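Choosing a heated clothes airer for a small apartment

Oct 21, 2020

We gave up the tumble dryer when we moved. The new place has no vent and the closet in the hall is too shallow for a condenser model, so for the past year everything has dried on a plain folding rack in the second bedroom. That works in summer. In December it does not, and a pair of jeans can take two days.

I looked at heated airers for a couple of weeks and narrowed it to two, the Meveo and the Gisa. Both are folding racks with a heating wire run through the bars. Neither has a fan. Vivek Katiyar lent me his Gisa for nine days and I bought the Meveo, so I had both in the apartment for most of that time.

Dimensions first. The Meveo stands 958 mm high when open and is the taller of the two. The Gisa is lower and wider, with side wings that lock flat. Folded, both slide behind a door. The Gisa's feet stick out a little and catch on carpet.

I did the same test on each. One load, spun at 1000 rpm, mostly cotton shirts and two bath towels, weighed before and after on a luggage scale. Door closed, radiator off, window open a finger's width. I called a shirt dry when the collar and the side seams no longer felt cool.

On the Meveo the shirts were done overnight. The towels needed to be turned once and were still damp at the fold in the morning. The Gisa was a bit slower on shirts and a bit better on towels, which I put down to the wider bar spacing. The difference between them was smaller than the difference between covering the rack and leaving it open. A cotton sheet draped over the top holds the warm air in. Check the manual first, as the Meveo booklet allows a cover and the Gisa booklet only allows the maker's own.

The bars get warm along the top and stay cooler near the hinges. Anything that hangs across a hinge dries last. I now put socks there and keep the middle for heavy items. Clothes have to touch the bars to get much out of them, so hanging shirts on hangers from the end rail is not a good use of the heat.

Running cost is easy to work out. Take the wattage on the label, divide it by a thousand, multiply by hours and by your rate. I put a Clindby plug meter on both. Each one drew slightly less than its label said once it had warmed up, and neither has a thermostat that I could detect. 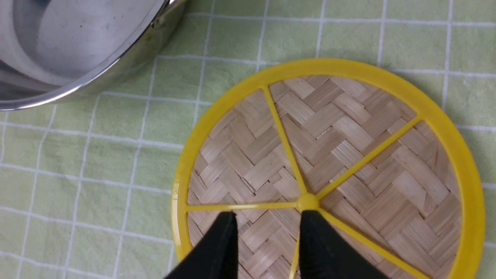 The water has to go somewhere. My load lost 715 g between the start and the end, and all of that went into the room. With the window shut the humidity reading climbed until the glass fogged. With it open a finger's width the reading settled after the first hour. Shalini Pandey runs a Macaraeg dehumidifier next to hers and keeps the window closed, and her times are shorter than mine, but that is a second appliance to pay for and to empty.

Timer: the Meveo has one, with steps of one hour. The Gisa has an on/off switch on the cord, and I used a plug-in timer with it.

Noise: none from either.

Load limit: the Meveo booklet says 33 lb spread evenly. I have not gone near that. Wet towels on one wing only will tip it.

I kept the Meveo, mainly for the timer and the smaller footprint. If I washed more towels than shirts I would have picked the Gisa. I'll add the meter readings for a full month once I have them.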